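Iltesent

Iltesent is a software package for planning and controlling the motion of robot arms in simulated household settings. It was developed at Canalbridge by Orlando Chambi and Nandi Mabuza and is written mainly in C++, with a Python interface.

Planning

The planner searches for a collision-free path between two arm poses and passes it to a controller, which updates joint commands every 10 milliseconds. If no path is found, the request is returned with an error code. The standard test set contains 293 tasks in 31 room layouts.

Simulated views

Scenes are rendered from a viewpoint close to the gripper, and the resulting images are supplied to the perception module. Wall and counter textures can be changed between runs. 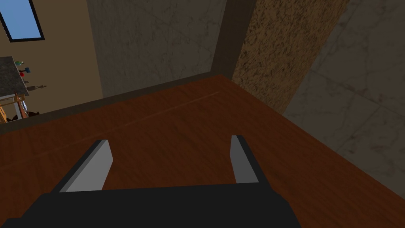 Related software

Skemley, a log viewer maintained by Hyun-seo Baek, reads Iltesent output files and plots joint positions over time.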